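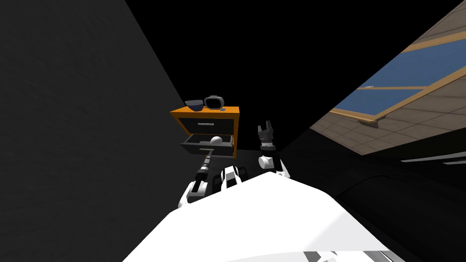 Why Do Drawers Slide?

You probably open a drawer every day. You pull, it comes out, you take your socks, and you push it back in. It feels simple. But a drawer only works when several parts fit together the right way, and people had to work out how to make that happen.

What is a drawer?

A drawer is a box with no lid. It has a bottom, two sides, a back and a front. The front is the part you see when the drawer is closed, and it often has a handle or a knob on it. The box sits inside a bigger box, called the case or the cabinet.

Long ago, many families kept their things in chests. A chest opens at the top. If the thing you wanted was at the bottom, you had to lift out everything above it. A drawer lets you reach the lowest layer without moving the rest.

Friction: the rubbing force

When two things rub against each other, there is a force that slows them down. It is called friction. Try pushing your hand across a table while pressing down hard. Now try it while pressing lightly. Pressing hard makes more friction.

The same thing happens in a drawer. A drawer full of books presses down harder than a drawer with one T-shirt in it, so it is harder to pull.

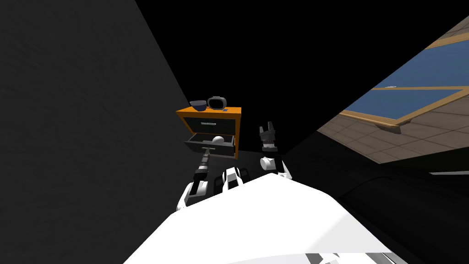 A nightstand with its lower drawer open and its upper drawer closed.

Runners and rollers

The oldest way to hold up a drawer is with strips of wood called runners. The drawer rests on them and slides along. Wood rubbing on wood makes a lot of friction, so people sometimes rub the runners with candle wax. The wax is smooth and slippery, and it fills tiny rough spots in the wood.

Many newer drawers use metal slides with small wheels or steel balls inside. A ball rolls instead of scraping, and rolling takes much less force. The wheels on a bicycle help in the same way. Imagine dragging a bike with its wheels locked!

Some slides have a spring or a soft stopper at the back. This catches the drawer near the end and closes it slowly, so it does not bang.

Why drawers get stuck

Wood takes in water from the air. On a damp day it swells a little, and a drawer that fit well in December may be tight in summer. When the air dries out, the wood shrinks again.

A drawer can also stick if you pull on only one side. The box turns slightly, and its corners press into the case. This is called racking. Wide drawers rack more easily than narrow ones. If a drawer has 2 handles, use both of them. If it has one long handle, hold it in the middle.

Sometimes the problem is just a sock that has fallen down behind the drawer. 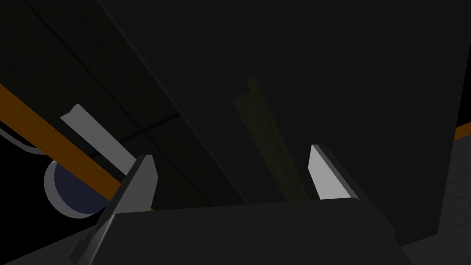 Picture credit: Collusell

Balance and tipping

Everything has a balance point, called its center of gravity. When all the drawers are closed, the balance point of a dresser is well inside it, over its base. When you pull out a drawer, some of the weight moves forward, and the balance point moves forward too. If it goes past the front edge of the base, the dresser falls over.

This is why you should open one drawer at a time. Never climb on drawers or stand in them. A tall dresser should be fastened to the wall by an adult, even if it seems heavy.

Keep heavy things in the bottom drawers. It helps the furniture stay steady.

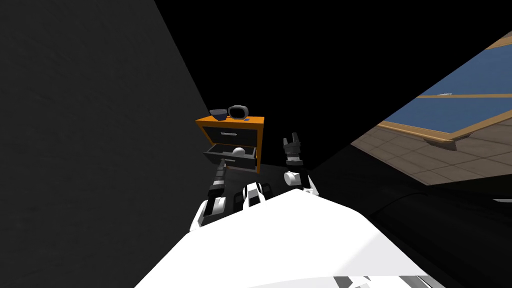 An orange and black nightstand. The bottom drawer is partly open.

Try it: matchbox furniture

You need:
4 empty matchboxes (the kind with a sliding tray)
glue
4 paper fasteners or beads for knobs
some coins
a candle (do not light it)

Ask an adult to empty the matchboxes for you. Glue the outer sleeves on top of each other to make a tall case, and let the glue dry. Fix a knob to the front of each tray, then slide the trays in.

Open the top tray and put coins in the front of it, one by one. How many can you add before the case tips? Write the number down. Next, put some coins in the bottom tray, keep it closed, and try again.

For the second test, rub candle wax along the bottom and sides of one tray. Compare it with a tray that has no wax. Which one is easier to pull?

Words to know

Case — the outer part of a piece of furniture that holds the drawers.
Center of gravity — the point where the weight of a thing balances.
Friction — the force that slows things down when they rub together.
Racking — twisting in the case so that the drawer gets stuck.
Runner — a strip that a drawer slides on.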